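Liste: Logistik & Arbeit, Diskussion
Betreff: Re: Retourenzelle bei uns, Zwischenstand nach der Umstellung
Von: Shaohua Qin
Dezember, 21:40 Uhr

Hallo zusammen,

eigentlich wollte ich mich erst melden, wenn die Umstellung fertig ist. Inzwischen glaube ich, dass »fertig« bei uns ein Wort für Projektpläne ist, also antworte ich lieber gleich auf die Frage von vorletzter Woche:

> Bei uns steht für das Frühjahr dasselbe an, was ihr bei Fliris
> offenbar schon habt: Roboter in der Retoure, Griff in die Kiste,
> Artikel einzeln raus. Die Geschäftsführung sagt, es fällt keine
> Stelle weg, es »verschieben sich nur Tätigkeiten«. Kann mir jemand
> sagen, was sich da verschiebt und wohin? Und was man vorher
> schriftlich haben sollte?
> Gruß, Koller

Lieber Koller, verschoben hat sich bei uns zuerst der Kaffeeautomat. Der stand dort, wo jetzt der Schaltschrank steht. Das klingt kleinlich, aber es war die einzige Maßnahme des ganzen Projekts, zu der sich wirklich alle geäußert haben, inklusive Nachtschicht.

Zur Sache. Wir sind in der Retoure 59 Leute über alle Schichten. Vor der Umstellung hat jede und jeder alles gemacht: Sack auf, Kiste voll, Teil raus, anschauen, Entscheidung, Fach. Das Rausnehmen übernimmt jetzt in zwei Zellen der Arm. Anschauen und Entscheiden machen weiter wir, nur kommt das Teil jetzt zu uns, und zwar dann, wenn der Arm so weit ist. Wer vorher seinen eigenen Takt hatte, hat nun einen fremden. Auf der Folie vom Integrator hieß das »gleichmäßiger Materialfluss«.

Der Integrator heißt Pona, und ich will nichts Schlechtes sagen. Die Leute sind freundlich, sie grüßen, sie bringen sogar eigene Kekse mit. Auf der Vorführung hat ihr Roboter Kartons gegriffen, lauter schöne, gleich große Kartons. Wir haben damals höflich angemerkt, dass unsere Kundschaft leider keine Kartons zurückschickt. Sie schickt Taschen, Plüsch und Dinge, für die ich auch nach all den Jahren keinen Oberbegriff habe. Ein Spider-Man-Hausschuh ist weich, gewölbt und hat ein Loch zum Reinschlüpfen, und jede dieser Eigenschaften hat seither einen eigenen Eintrag im Störungsbuch.

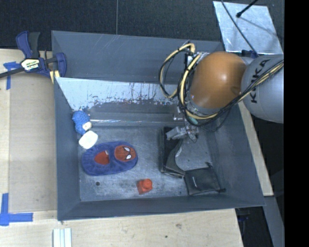 Fultton schrieb mir dazu schon am Nachmittag direkt, man solle sich über die Störungen nicht zu sehr freuen. Bei ihnen im Werk sei anfangs auch viel gelacht worden, dann sei jede Störung einzeln ausgewertet worden, und irgendwann habe in der Auswertung der Name der Person gestanden, die sie behoben hatte, samt Dauer. Vereinbart sei das nie gewesen, es sei im Programm eben so vorgesehen.

Damit ist Fultton leider bei dem Punkt, den ich dir, Koller, am dringendsten ans Herz legen würde. Bei uns heißt die Person, die eingreift, wenn der Arm nicht weiterkommt, »Zellenbegleitung«. Einen Stellenzuschnitt gab es dafür nicht, wohl aber eine Weste. Man steht außerhalb, wartet auf das Signal, quittiert, sichert die Zelle, legt das Teil um, gibt wieder frei. Bei einer ruhigen Schicht passiert lange nichts, und man wird vom Herumstehen müder als früher vom Heben. Bei einer unruhigen Schicht ist man der Assistent einer Maschine, die sich für den Hausschuh nicht zuständig fühlt.

Zunächst sollte diese Rolle eine ganze Schicht lang dieselbe Person machen. Das haben wir nach heftigem Murren geändert, jetzt wird nach 2 Stunden gewechselt, mit 20 Minuten Überlappung, damit die Übergabe nicht im Vorbeigehen zugerufen wird. Um die Überlappung haben wir länger verhandelt als um die Roboter. Die Roboter waren ja schon bestellt.

Was besser geworden ist, damit es nicht heißt, ich jammere nur: Das Bücken in die tiefen Kisten ist in den beiden Zellen weg. Zwei Kolleginnen, die wegen des Rückens schon halb in Richtung Pförtnerloge unterwegs waren, sind geblieben. Es ist auch weniger Staub am Arbeitsplatz, wobei der jetzt vermutlich woanders liegt. Und wer sich für Technik interessiert, durfte bei Pona mitlernen, wie man einen neuen Artikel einrichtet. Interessiert haben sich viele. Schulungsplätze gab es dann für die, die an dem Termin gerade Frühschicht hatten.

Was schlechter geworden ist: das Reden. Früher standen wir uns am Tisch gegenüber, und wer ein Teil nicht einordnen konnte, hielt es hoch. Die Hälfte unseres Fachwissens bestand aus Hochhalten. Jetzt sitzt man einzeln am Ende der Rutsche und kann auf einem Bildschirm »unklar« antippen. Unklar geht in ein Fach, und das Fach leert am Schichtende die Person, die am wenigsten schnell wegschaut. Die Neuen lernen auf diese Weise vor allem das Antippen.

Und die Stellen? Gestrichen wurde keine, das stimmt. Es wurden 30 befristete Verträge für das Weihnachtsgeschäft nicht ausgeschrieben, die es im Jahr davor noch gab. Das zählt in der Statistik nicht als Wegfall, da sind ja keine Menschen dabei, die man beim Namen kennt. Frag also bei »es fällt keine Stelle weg« bitte nach, ab wann gezählt wird und wer mitzählt.

Schriftlich haben würde ich vorher:

- was im Störungsprotokoll steht und dass kein Personenbezug drin ist
- Wechsel und Eingruppierung der Leute an der Zelle (bei uns ist die Eingruppierung immer noch »in Klärung«)
- wer das Tempo einstellt und wer es wieder runterdrehen darf
- Schulung für alle Schichten, mit Datum
- den Kaffeeautomaten

Den Entwurf unserer Betriebsvereinbarung schicke ich dir gern, allerdings direkt und nicht über die Liste. Es stehen noch Kommentare am Rand, und nicht alle davon sind von mir freigegeben, auch nicht die von mir.

@Fultton: Könntest du schreiben, ob ihr den Namen aus der Auswertung wieder herausbekommen habt? Uns sagt man, technisch sei das aufwendig. Hinein kam er bei euch ja anscheinend ohne Aufwand.

Viele Grüße aus der Spätschicht
Shaohua Qin
Retoure, Fliris

Neuere Beiträge auf dieser Liste
Eingruppierung Anlagenbegleitung, wer hat Erfahrungen?
Re: Re: Sitzgelegenheiten an der Rutsche
Handscanner am Handgelenk, Hautausschlag
Muster für Betriebsvereinbarung gesucht (Protokolldaten)
Re: Weihnachtsgeschäft und Pausenregelung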